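Scarves, Skirts and One Very Full Dryer

It has been a busy stretch for the Pavmont Clothing Swap, and I hope you'll forgive me if I go on a bit, because there is so much to tell! Back in April we had 39 bags in the back room and I worried we wouldn't fill the racks. Well, by the time the doors opened we had run out of hangers, and Raghda Sfeir had to drive home for the ones in her own closet (thank you, Raghda -- they are in a box with your name on it).

Everything that comes in gets washed, folded and sorted before it goes out, and the folding is what takes the time. If you have 45 minutes to spare and don't mind a chatty table, we would love to have you.
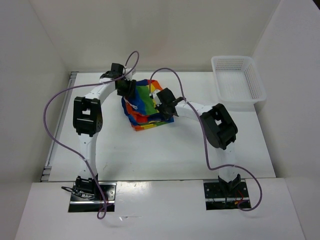 A colorful piece of cloth held up at the table.

Abla Twal is also starting a mending circle in the Vestberg Room, and she tells me beginners are very welcome. Bring a shirt with a missing button, or a hem that has come down, or just come for the coffee. She has thread in nearly every shade, though she is low on navy and would be glad of a spool or two if you have extra.

One small request about donations: please check the pockets! We have found grocery lists, a library card and a perfectly good pair of reading glasses, which are still waiting at the front desk. Winter coats can stay home until fall, as we have no place to hang them just now.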